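Chapter 7
Deciding What to Do Next

Up to now I've let you get away with something. Every program we wrote in the first six chapters was a list: move here, close the fingers, move there, open them. If you followed along with the exercises you've got a nice long list by now (mine runs to 225 lines, and I'm a little embarrassed by some of them). In this chapter we throw the list out and write a planner.

Our running job is the desktop computer: a processor and a memory module waiting in the gray fixture, and an open case next to it.

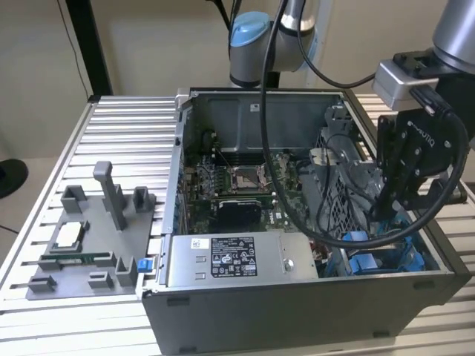
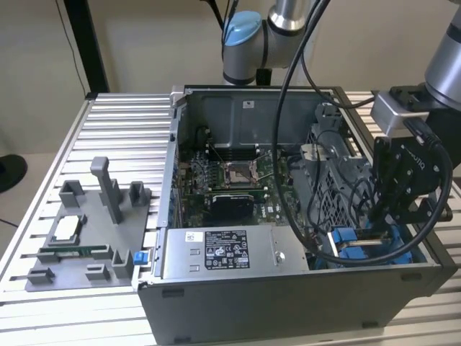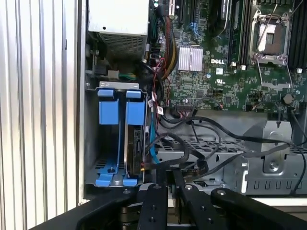
The third view is from the wrist camera.

Reading time for this chapter: 121 minutes, exercises included

Let's start with the question I get most from readers of the first edition. Why can't the list just be longer? Well, it can! I spent most of a December doing exactly that for a project called Pastovden, and by the end I had 2685 lines and a program I was scared to open. Each time a part could be in one of two states, I added a branch. Then the branches needed branches.

Take the processor socket. Before the chip can go in, the retention frame has to be open and the socket has to be empty. A list program assumes both. A planner asks. It keeps a small set of facts about the world, things like socket_empty and frame_open, and it picks an action whose requirements match those facts. When the action is done, it looks again and updates them. That loop of look, pick, act and look again is most of what I have to teach you here, and the rest is bookkeeping.

The looking part comes from the perception code you wrote in Chapter 5. Remember that the wrist camera and the fixed camera don't always agree! From the side, a loop of cable can hide half the board. From the wrist you see the connectors nicely, but the gripper's own fingers fill up the bottom of the picture, and you'd better mask them out or your detector will happily report a new black part in the case. We'll write a merge step in Section 7.3 that gives each fact a confidence and a time stamp. Facts older than 1000 milliseconds get thrown away and checked again.

You'll need Humus, the planning library, plus the Willetti simulator from Chapter 2. If you skipped the Magaña exercise on coordinate frames, please go back and do it now. I'll wait. Half the bugs people send me are a frame mix-up wearing a planner costume.

7.1 Facts, actions and goals

A fact is a name and a value. Open the file world.py and type in the first four with me: socket_empty, frame_open, cpu_in_nest, gripper_free.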